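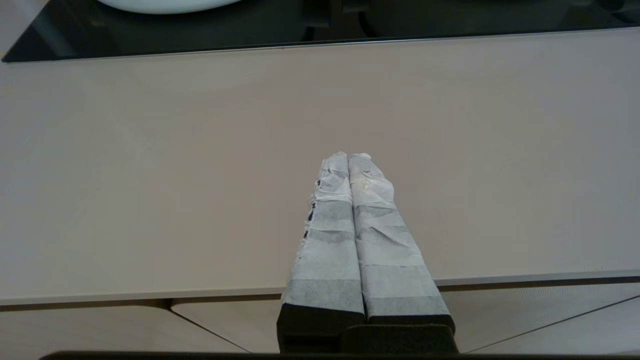 A plain table, please: talking tops with the Birow workshop

Got to Birow at 8 in the morning, which was her idea. By nine the phone starts and then forget it, she said. The shop is at the back end of Chisholm, past the tire place, no sign on the door yet. She runs it with one other person and didn't want her name in this. "Put the shop. The shop made the table." Fine, so the shop it is.

What they make is tables. Mostly tops, if you want to be exact. The legs get bought in from a supplier in Brultow and she is not sentimental about it. "People look at the top. They put their arms on the top. Nobody ever called me about a leg."

The one everybody asks for now is the Porov. Pale beige, matte, smooth all over. Stand next to it for a minute and there's a bit of pink in there, or gray, depends on who is looking. I said pink. She said gray and gave me a look.

"It took us 15 tries to get that color," she said. "The first ones were yellow. Not on the sample card, on the card they looked great. Then you make a whole top and put it in a room and it's a banana." She still has a few of the early ones leaning behind the door. I asked to see. They are very yellow.

So why pale at all? Coffee, pens, kids. I'd have thought dark was safer.

"Dark shows dust. Dark shows every crumb and every arm print, and people wipe it all day and then it shows the wiping." She did a little wiping motion with her sleeve. "Pale shows the coffee, sure. But you see the coffee, you wipe the coffee, you go on with your life."

And the matte. She got going on this one and I had trouble keeping up with my notes, so some of it is from memory. Shiny tops throw the light back in your face, is the short version. You sit down to work with a window across from you and there's a white stripe where your paper should be. A matte top takes the light and spreads it out. Goes a little brighter in one part and a little dimmer out toward the sides, very soft, no hard line anywhere.

"That's what I like about it. You get this slow change across the top. Customers ask me if the color is uneven. It's the same color! Move the lamp and look again."

Does that happen a lot, the uneven question?

"Every week. I had a man send a table back over it. Then he bought it again." She laughed for a while at that. He paid delivery both times, apparently.

We moved over to the bench then because she had a top to rub down before it went out, and she does not like to stop working while she talks. Hand flat, long passes, checking with her fingers more than her eyes. I asked what she was feeling for.

"Grit. A speck the size of nothing. You won't see it on a matte surface but you'll feel it the first time you slide a sheet of paper, and after that you can't stop feeling it." She made me try. I felt nothing. She said come back in a year.

On price. The Porov is $452 for the standard size, legs included, and she knows what people say. You can get a table for a lot less at any big store and she told me so before I could. "If you want a table for one apartment, buy that one. I mean it. I had one for years." Hers go mostly to people who work on them all day, sorting, drawing, cutting patterns, putting small parts together. Someone bought 2 for a classroom in February and pushed them together, and wrote to complain that the join was visible. She went over with a shim and fixed it. Didn't charge.

Small parts was interesting to me. Why would the color matter?

"Put a screw down on a wood grain table and look away. Now find it." On the beige you find it. Black, white, shiny, whatever it is, there's not much behind it to get confused with. No grain, no speckle. She's been asked for a speckled version more times then she can count and the answer is no. "Speckle is for hiding dirt. And it hides your screw too."

Care instructions, since readers always write in to ask for them. Damp cloth. Mild soap if it needs it. Dry cloth after. No scrubbing pads, ever, they'll polish a spot into the matte and that spot will be shiny for good. Same thing with those white foam erasers, she's had tops come back with a shiny ring in the middle where somebody went at a pen mark. Tape is ok if you take it off the same day. Leave it for months and you'll be rubbing at the glue.

"Warm water and patience. People don't want to hear patience. They want a spray."

She doesn't sell a spray. She's been asked.

Hot pans – use a mat. Markers – get to them quick. Cats, no advice given.

I asked if there was another color coming. Long pause, more rubbing. There's a green she likes, has liked for a while, but she put a lunch plate on it and the food looked sick. A gray that came out blue. For now it's the beige. "I could do the beige for the rest of my life. I know that's a boring thing to tell a writer."

What about her own table, what does she have at home? One of the yellow ones. Her kids did their homework on it and it's got a burn on one corner and she won't have it replaced. "It's a good table. Terrible color."

Phone went right about then, a few minutes before nine. She wiped her hand on her apron, picked up, and started explaning to someone that no, the color was the same all the way across, and where was their lamp.

Birow is open mornings for pickups. Orders are running a few weeks behind at the moment, so call first, and bring a blanket for the car if you're collecting the top yourself.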